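印刷する ｜ メールで送る

家事作業の機械化に関する検討会　第21回定例会　議事録

日時　2020年8月30日　午後1時30分開会、午後4時10分閉会（予定は3時閉会）
場所　Vernport 2階会議室
出席　議長、洗濯班、洗面・清掃班、調理班、作業場班、機材係、書記
欠席　会計担当（連絡あり。自宅の食洗機が止まったため）
配布資料　前回議事録、Grirkside貸出機の評価表、作業分類表の改訂案

1　前回議事録の確認
前回の議事録は一か所を訂正のうえ承認された。訂正箇所は「タオルをたたんだ」で、これを「タオルを小さくした」に改める。洗濯班から、たたむという語には角がそろうことへの一定の期待が含まれるとの指摘があり、異論は出なかった。

2　前回からの宿題
議長から、5月の会合で積み残した問い「結局、機械に家事を任せられるのか」について、今日こそ何らかの答えを議事録に残したいとの発言があった。調理班から、同じ発言が5月の議事録にもあるとの指摘があった。書記が確認したところ、あった。

洗面・清掃班からの報告。洗面台まわりの作業は、分類表では「片付け」の一行で済まされているが、内訳を書き出すと別々の仕事の寄せ集めになる。物をつかむ、流しの縁をよける、蛇口に当てない、元の場所に戻す。人間はこれを歯をみがきながらやっている。班としては「片付け」という項目を廃止し、動作の単位に分けたいという提案である。
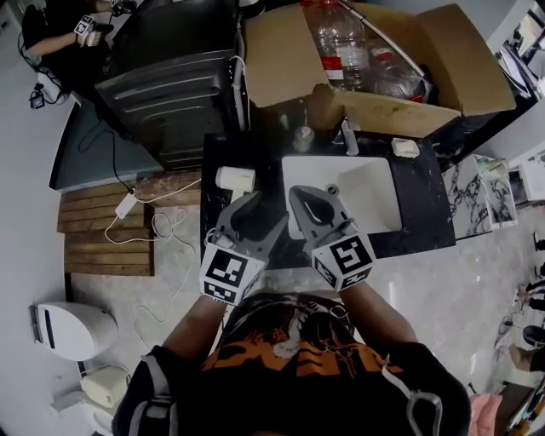

提案に対しては、分けるのは結構だが、分けた数だけ評価表の行が増えるという機材係の懸念が示された。現行の評価表はすでに両面印刷であり、これ以上増えると綴じる必要がある。洗面・清掃班は、綴じる作業も機械にさせてはどうかと述べた。議長はこれを提案として扱わないと裁定した。

続いて「元の場所に戻す」の判定をめぐって議論があった。要点のみ記す。

・洗濯班：元の場所とは、作業前に物があった場所である。
・調理班：それでは床に落ちていた物は床に戻すことになる。
・洗濯班：うちではそうしている家族がいる。
・作業場班：作業場では置き場所に線が引いてある。家にも線を引けばよい。
・議長：家に線は引かない。

結論として、評価の前に担当者が「戻す場所」を紙に書き、書いた場所に戻れば成功とする。書いた紙をどこに置いたか分からなくなった場合の扱いは次回に送る。

3　Grirkside貸出機の評価結果
機材係から、貸出機による評価の結果が報告された。対象は布物、筒状の物、柄のある物の3種類。試行は合計1285回、そのうち担当者が一度も手を出さずに終わったものは263回だった。

この数字の読み方について意見が分かれた。機材係は、去年の今ごろは試行の前に電源の相談をしていたのだから立派な前進だと述べた。調理班は、皿洗いを頼んだ相手がこの割合でしか最後までやらないなら、自分なら二度と頼まないと述べた。洗濯班からは、わが家の長男より上であるとの報告があったが、比較対象の条件がそろっていないため参考記録とした。

所要時間についても報告があった。貸出機は靴下を一足そろえるのに、人間が靴下をそろえ、しまい、引き出しを閉め、別の用事を思い出す程度の時間をかける。一方で文句を言わず、テレビの前で止まることもない。作業場班は、夜のあいだにやらせておけば速さは問題にならないと主張した。議長から、夜中に台所で何かが動いている音を聞きながら眠れるかとの質問があり、作業場班は回答を保留した。

失敗の内訳は次のとおり。多い順に並べたもので、件数は機材係の表を参照のこと。

・つかんだが、途中で落とした
・つかめなかった
・つかんだまま放さなかった
・別の物をつかんだ
・その他（猫）

「つかんだまま放さなかった」については、落とすよりはましだという意見と、夕方まで返してもらえないのは落とすより困るという意見があり、表の順位をそのままにするかどうかで採決をした。賛否同数のため議長が決し、そのままとした。議長は理由を述べなかった。

4　手本の集め方について
機械に手本を見せるには、人が実際の道具を手に持ったグリッパーで扱うのが今のところ一番早い、というのが実技班の見解である。ただし見せる側の人間にも癖がある。同じ物を二人に持たせると、持つ向きも、置く前に一呼吸おくかどうかも違う。機械がどちらの癖を覚えるかは、どちらの手本が多いかで決まってしまう。癖の強い人ほど熱心に参加するという事情もあり、これは家事に限らずこの会の運営にも当てはまるのではないか、と議長が漏らした。 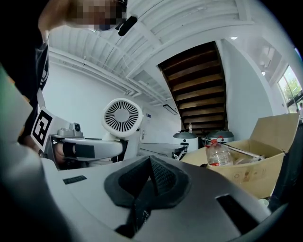 記録：テンモジ・スンダラム（Thenmozhi Sundaram）
Prokomari 実技班／本検討会書記

書記は実技班を兼ねているため、この議題に限って発言者でもあった。自分の発言を自分で要約すると実際より理路整然とするおそれがあるので、短くする。書記は、手本を集める場所が一か所に偏っていると述べた。いつも同じ部屋で、いつも同じ明るさで、いつも同じ人が持てば、覚えるのはその部屋のことである。よその家に行ったとたんに何もできなくなる。帰省先の台所で計量カップの場所が分からない大人と変わらない。

洗濯班から、では各自の家で集めればよいとの発言があったが、では誰の家から始めるかという段になると発言が途絶えた。しばらくして調理班が、片付いてからなら、と条件をつけた。作業場班は、片付いた家で片付けの手本は集められないと指摘した。正論である旨、議事録に残すよう求められたので残す。

Xieの評価用ソフトについても話が出た。手本の記録に名前をつける機能があり、現在は班ごとに好きな名前をつけている。「新しい」「新しい2」「本当に最後」の三つが同じ日の記録として並んでおり、どれが本当に最後なのかは作成者にも分からなかった。今後は作業名と通し番号だけにする。作成者からは遺憾の意が表明された。

5　「できた」の定義 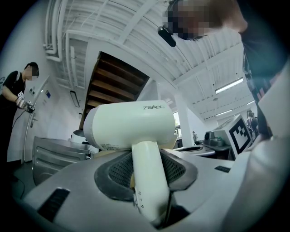
評価表の「できた」の欄が甘すぎるという件は、前々回から続いている。作業場班の言い分では、現場で「できた」と言えば次の人に渡せる状態を指すが、家事の評価では物が手の中にあるだけで丸がついている。洗面・清掃班はこれに反論し、まず持てなければ何も始まらないと述べた。ここで例に挙がったのがドライヤーである。柄を下に、筒の部分を横にしてグリッパーで挟めれば、現行の表では満点になる。ところが柄には2、1、0の目盛りが縦に並んでいて、髪を乾かしたい人間が用があるのはそちらのほうだ。つかむ指と目盛りを動かす指は同じ手についているから人間は迷わないが、挟むので手いっぱいの機械には、もう一本どこかから手を借りてくる必要がある。側面のZEABOの文字が正しい向きで読めることを加点対象にしてはという意見も出たが、支持は広がらなかった。

協議の結果、「できた」を次の段階に分けることにした。

・持てた
・使える向きで持てた
・使えた
・使い終えて戻した
・頼む前にやってあった

最後の段階は洗濯班の強い希望で加えたものである。機材係から、この段階に達した者は人間にもほとんどいないので評価が空欄だらけになるとの意見があった。洗濯班は、空欄であることを毎回目で確かめたいのだと説明し、そのまま採用された。

6　冒頭の問いへの回答案
時間が押していたため、議長が回答案を読み上げ、修正を加えて承認した。承認された文は以下のとおり。

「現時点において機械は、家事の一部を、見守る人がいて、急いでおらず、結果に寛容であるという条件のもとで行うことができる。」

調理班から、これは新婚の頃の夫についても同じことが言えるとの発言があった。議事録に残すかどうかを本人に確認したところ、残してよいとのことだった。

作業場については別の文が必要だと作業場班が求めた。同じ箱を同じ棚に載せる仕事ならとうに機械のほうがうまいが、箱のふたが片方開いているだけで話が変わる、という趣旨である。文案は作業場班が次回までに用意する。前回も同じ約束をしていることを書記から申し添えた。

7　その他
・Grirksideへの機材の返却は、動作確認の後に行う。コードを巻いて返すことが契約に書いてある。コードを巻く作業は機械にはまだ無理とのことで、機材係が手で巻く。
・Vernportの管理室から、会議後に椅子が元の場所に戻っていないとの苦情を受けた。「元の場所」の定義について先方に照会してはという声があったが、議長が却下し、全員で戻した。
・茶菓の当番は調理班。今回の湯のみは洗面・清掃班が洗った。所要時間は計測していない。

8　次回までの宿題
評価表の改訂（機材係）。戻す場所を書く用紙の様式（洗面・清掃班）。記録の名前の付け直し（「本当に最後」の作成者）。自宅での手本集めの候補（全員。ただし書記の家は工事中につき除く）。

次回の日程は、会計担当の食洗機の修理が済み次第、書記から連絡する。

この議事録を印刷する ｜ この議事録をメールで送る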